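Stillavard House
General Premises Safety Checklist, with Inspector's Comments
February 2023

Inspected by: Irina Barbu
Managing agent: Stullo Property Services
Parts covered: entrance hall, stairs, corridors, shared rooms, ground floor units, stores, plant room, yard
Parts not covered: roof void, lift shaft

How to read this checklist

Each item is marked Satisfactory, Action Required, Advisory or Not Inspected. Items marked Action Required must be completed by the end of April unless a shorter period is stated in the comment. Advisory items should be considered at the next occupiers' meeting and the decision entered in the premises log. A mark of Satisfactory relates to the condition found at the time of the visit and does not replace the occupier's own weekly checks.

Section 1. Escape routes and exits

1.1 Final exit doors open easily and without a key
Satisfactory
Front and yard doors both opened at the first push. The yard door closes heavily and the closer should be adjusted when the contractor is next on site.

1.2 Corridors and landings are clear
Action Required
A folding table, two stacked chairs and a bag of compost were stored on the first floor landing. The landing is part of the only escape route from the upper rooms. Clear within seven days and do not use for storage again. The same comment was made at the previous inspection.

1.3 Stair treads and nosings are sound
Action Required
One nosing on the lower flight has lifted at the left-hand side. It was taped during the visit as a short-term measure. A permanent repair is needed, using a nosing of the same depth as the others.

1.4 Handrails are firm along their full length
Satisfactory

1.5 Exit signs are visible from all points on the route
Advisory
The sign at the turn of the ground floor corridor can be seen from the front but is hidden by the noticeboard when approached from the stores. Moving the noticeboard would be cheaper than a second sign.

Section 2. Fire doors

2.1 Doors close fully onto the latch from any position
Action Required
The kitchen door stops short of the latch when released from a narrow opening. The remaining corridor doors closed correctly. Nistor Joinery holds the maintenance contract and should be asked to attend.

2.2 Seals are present and unpainted
Satisfactory
Paint noted in previous years on the meeting room door has been removed and the seal replaced.

2.3 Doors are not wedged or tied open
Action Required
A wedge was in use at the kitchen door and was taken away. Occupiers who need this door held open during the working day should apply to Stullo for a hold-open device linked to the alarm.

2.4 Glazed panels are free from cracks and are not covered
Satisfactory
A poster had been fixed across one vision panel and was taken down by the occupier when asked.

Section 3. Alarm, detection and lighting

3.1 Alarm panel shows no faults
Satisfactory
The Pustamik panel in the entrance hall showed normal. The zone plan beside it has been updated and is now protected by a clear cover.

3.2 Weekly call point test is recorded
Advisory
Tests are being carried out, but the same call point has been used on most occasions. Each call point should be tested in turn and its number written in the log.

3.3 Detector heads are clean and uncovered
Satisfactory

3.4 Emergency lighting is tested monthly
Action Required
No entry has been made for the past two months. The short function test should be done at once and the entries resumed. Missing entries must not be filled in afterwards from memory.

3.5 Extinguishers are in position, serviced and sealed
Satisfactory
Service labels are in date. The extinguisher beside the yard door has been rehung at the correct height.

Section 4. Units and work areas

4.1 Floors are level, dry and free from trailing leads
Satisfactory
Floors in all units were dry at the time of the visit. One coiled extension lead was found in the corridor outside the stores and was returned to its owner.

4.2 Work surfaces are stable and not overloaded
Satisfactory
Occupiers are reminded that the folding benches supplied with the units are for light use. Heavier work should be done on the fixed benches.

4.3 Loose items are stored where they cannot fall or roll
Advisory
General standards have improved. Items should not be placed on top of wall cupboards. Rounded articles and those with no flat base should be kept in a tray or on a lipped shelf when not in use.

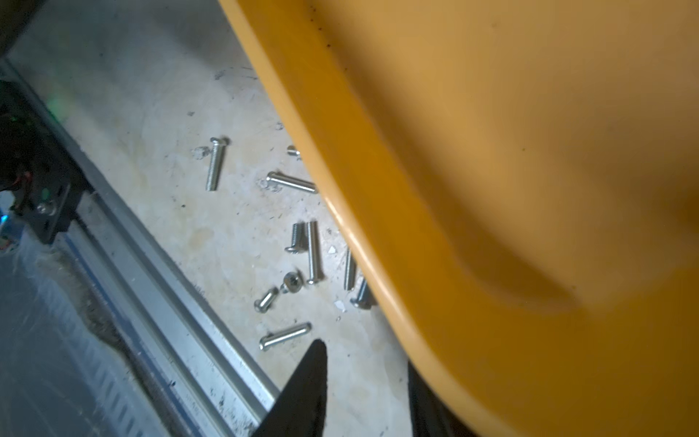

4.4 Waste is removed daily
Action Required
Bins in two units were full to the rim, with further bags beside them. Waste should be taken to the yard at the end of each day. Cardboard must be flattened. The lidded bin for oily cloths is to be emptied separately and is not to be used for food waste.

4.5 First aid box is stocked and its contents are in date
Action Required
Eyewash pods had passed their expiry date, and there were no medium dressings. The list of contents inside the lid should be ticked and initialled each month. A second box is advised for the yard end of the building.

4.6 Hand tools are in good order
Satisfactory
Shared tools only were inspected. Occupiers are responsible for their own.

4.7 Ladders and steps carry a current inspection tag
Action Required
The short stepladder in the ground floor store has no tag and one foot is worn through. It has been withdrawn from use and labelled. The taller ladder is tagged and satisfactory, but should be chained when not in use.

Section 5. Electrical

5.1 Fixed wiring report is available and in date
Satisfactory
A copy was seen in the premises file. The remedial items listed in it have been signed off.

5.2 Portable appliances are tested and labelled
Advisory
Labels on kitchen appliances are in date. The fan heater in the meeting room carries a label that can no longer be read. Any portable heater rated above 2,000 watts should be entered on the heater list held by Stullo before it is brought into the building.

5.3 Sockets and switches are undamaged
Action Required
The double socket to the left of the kitchen sink has a cracked faceplate. The socket was isolated during the visit. It is to remain off until replaced by a competent electrician.

5.4 Extension leads are not joined together
Satisfactory
This was a recurring failure in earlier years and occupiers are thanked for putting it right.

5.5 Distribution cupboards are locked and clear
Action Required
The first floor cupboard was locked. The ground floor cupboard was unlocked and contained two tins of paint and a mop. Remove the contents and lock the door. A sign stating that the cupboard is not for storage should be fixed at eye level.

Section 6. Interior finishes and fittings

6.1 Wall and ceiling linings are suitable for their location
Advisory
Linings on the stairs and in the corridors are painted plaster and give no cause for concern. Occupiers may decorate within their own areas, subject to written notice. Product information should be kept for any wall covering, fabric or board applied after the start of the tenancy, and passed to the managing agent on request. Coverings must not be continued into the corridor or across a fire door frame.

6.2 Edges and joints are firmly fixed
Advisory
A length of skirting outside the accessible toilet is loose. Pin back at the next maintenance visit.
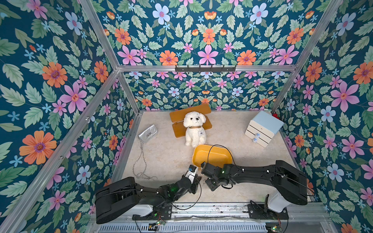

6.3 Shelving and tall furniture are fixed to the wall
Action Required
The bookcase in the meeting room moves when pulled gently at the top. It should be fixed at two points into solid wall, or replaced with a lower unit. Heavy files should be moved to the bottom shelf in the meantime.

6.4 Curtains and blinds are in safe condition
Satisfactory
Blind cords in the meeting room are secured by cleats at the proper height.

6.5 Notices are current
Advisory
Out-of-date notices should be removed from the hall board. The health and safety poster gives the name of a former contact and should be amended.

Section 7. Kitchen, toilets and water

7.1 Hot water temperature at basins
Satisfactory
Readings were taken at the nearest and furthest outlets and entered in the water log.

7.2 Little-used outlets are flushed weekly
Action Required
The shower on the first floor is seldom used and there is no record of flushing. Start a weekly record or ask for the shower to be removed, together with the pipework serving it.

7.3 Emergency cord in the accessible toilet reaches the floor
Action Required
The cord had been tied up out of reach. It was released during the visit and tested. Cleaning staff should be reminded that it must hang freely at all times.

7.4 Refrigerator is clean and working
Satisfactory
Several unlabelled containers were present. This is a matter for the occupiers.

Section 8. Yard and outside areas

8.1 Surface is even and drained
Action Required
The sunken slab beside the gully has dropped further and is now a trip hazard. Mark with paint immediately and relay. Stullo has a quotation in hand.

8.2 Outside lighting works
Satisfactory

8.3 Grit bin is filled and accessible
Advisory
The bin is half full and the lid is stiff. The scoop is missing.

8.4 Bins are kept away from the building
Action Required
Large bins were standing beneath the stores window. They should be returned to the marked bay and the wheels locked.

Comments from the managing agent

Stullo accepts the findings above. Items 1.2, 2.3, 5.5 and 8.4 have been raised with all occupiers by letter. Nistor Joinery has been instructed in respect of items 1.3 and 2.1. The electrical repair at 5.3 will be arranged separately. A sum of £2,000 has been set aside for the yard surface, and any cost above this will be discussed with the freeholder before work begins.

Follow-up

A return visit will be made in April to check items marked Action Required. Occupiers should leave cupboards unlocked on that occasion, with the exception of the distribution cupboards, for which the inspector will bring a key. Questions on the content of this checklist should be sent in writing to the managing agent, quoting the item number.

Signed: Irina Barbu, Premises Inspector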